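Learning Hub > Young Readers > Machines and Code > How a robot plans to fold a shirt

Home Topics Quizzes Teachers Contact

How does a robot think about a shirt?

Written by Joscha Reinholz
14 comments

Take a T-shirt from your drawer and drop it on your bed. Now look at it. You know at once that it is a shirt. You know there are two sleeves somewhere inside the heap, and a hole for your head. If your mum asks you to fold it, you do not need to sit down and make a plan with a pencil. Your hands start by themselves.

For a computer this is a very hard job. I write software for robot arms, and in this article I want to explain to you what happens inside the computer when two robot arms have a piece of cloth before them. I will use the word "software" many times. Software is the list of instructions that tells a computer what to do. The arms are the muscles, and the software is the part that decides.

Why cloth is difficult

Think first of a wooden block. If you push it, it slides. If you lift it, it has the same shape in the air as it had on the table. The software needs to remember only where the block is and which way it is turned. That is a short list of numbers.

A shirt has no such short list. Pull one corner and the other corners may move, or they may stay. A sleeve can hide under the back. Every time you drop the shirt, it lands in a new shape, and I think you could drop it 2,000 times and never get the same heap twice. Programmers say that cloth is "deformable". It means that the shape can change.

So we divide the work into smaller jobs. In our project, which has the name Prarnik, there are four: looking, guessing, planning and moving. Each one is a separate program, and they send messages to each other.

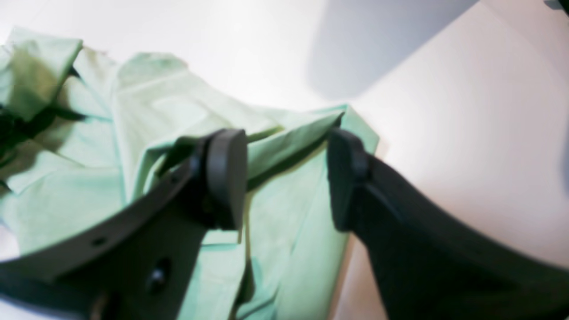
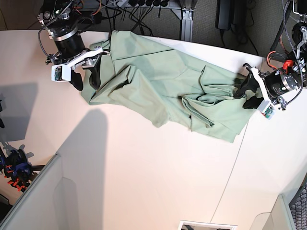
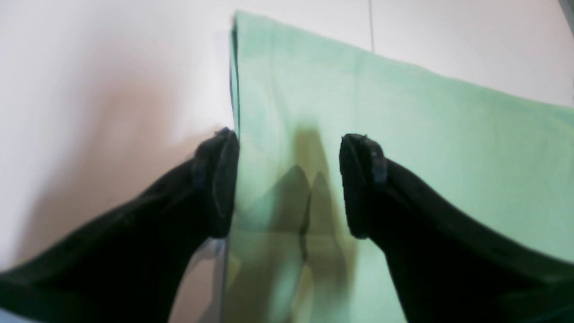

The first job is looking, and the program which does it at our place is called Vornex. A camera does not see a shirt. It gives the computer a big grid of small coloured dots, which we call pixels, and each pixel is only a few numbers for red, green and blue. Vornex goes through the grid and asks of every dot: are you cloth, are you table, or are you robot? Pale green cloth on a white table is not so easy as you may think, for in strong light the green becomes almost white, and in a fold it becomes dark. Shadows make trouble too. In the close view where the green cloth lies nearly flat, the shadow of the gripper fingers falls across the cloth, and a simple program could believe that this brown shape is a stain, or a hole, or a piece of some other thing. People had to teach Vornex about shadows. They took 2,006 pictures and coloured in the cloth by hand, on the computer, so that the program could learn from them. I coloured many of these myself and my wrist was sore in the evening.

Guessing what is hidden

The second job is guessing. After looking, the computer knows which dots are cloth, but it does not know what the hidden parts are doing. So it looks for clues. A long straight edge may be a hem. Two edges which meet in a sharp point may be a corner. A small label may tell us that the neck is near, if it is sewn in the usual place.

The program gives each clue a score. If it is very sure, the score is high. If it is not sure, the score is low, and this is useful as well. A low score says to the other programs: be careful, go slowly, maybe look again from another side. One camera can look from far away and see both arms. A small camera near the gripper can look from close and see the folds better. With two views the guess is usually better than with one.

You can try this at home. Close one eye and look at a heap of washing from the door of the room. Guess where a sleeve is. Then walk near and check.

Making a plan

Now comes planning, and this is my favourite part. The planner has a goal, for example "make the shirt flat". It also has a small collection of moves it can use. Some of our moves are:

Pinch — close the two fingers on a bit of cloth.
Lift — go up and bring the cloth with you.
Stretch — move the two arms apart, slowly.
Lay down — lower the cloth to the table and open the fingers.

The planner tries the moves in its imagination. Of course a computer does not have a real imagination like you. It has a pretend shirt made of numbers, with 125 points joined by pretend springs. It pulls one point and calculates where the others will go. If the result is flatter than before, it keeps this idea. If the result is a worse heap, it throws the idea away and tries a different one.

The planner must also think about the arms. The left arm may not bump the right arm. The fingers may not push into the table. When both arms hold one cloth, they must stretch it at the same speed, otherwise the cloth pulls out of one hand. Do you know the three-legged race at the school picnic? Two children with tied legs must agree on every step. It is very much like this.

Moving and checking

The last job is called control. The plan says "go to this place", and the control program must turn each motor the correct amount to get there. Motors have sensors inside which tell how far they have turned. The control program compares: where am I, and where should I be? Then it makes a small correction, and it does this again and again, 30 times in every second on our machine. You do the same when you ride a bicycle. You correct the handlebar all the time and you do not notice it.

After every move the robot looks again. We never let it do the full plan with closed eyes, so to say. My friend at Delorme, where they also work with cloth, calls this "look, do, look", and I have borrowed the words from there.

Words to remember

Pixel: one small coloured dot of a picture.
Deformable: can change its shape.
Planner: the program that chooses the next move.
Control: the program that turns the motors and corrects them.
Sensor: a part that measures something.

Something to try with a friend

Put a T-shirt in a heap on a table. One person is the planner and may only speak. The other person is the arms, and may use only the thumb and one finger of each hand. The arms must do exactly what the planner says and nothing more. If the planner says "pull", the arms must ask which way and how far. When I did this with a class in Ovumby in October, both classmates at the first table were laughing so much that the shirt went on the floor. Change places after one shirt, and write down which instructions did not work.

Share 38 | Print | 14 comments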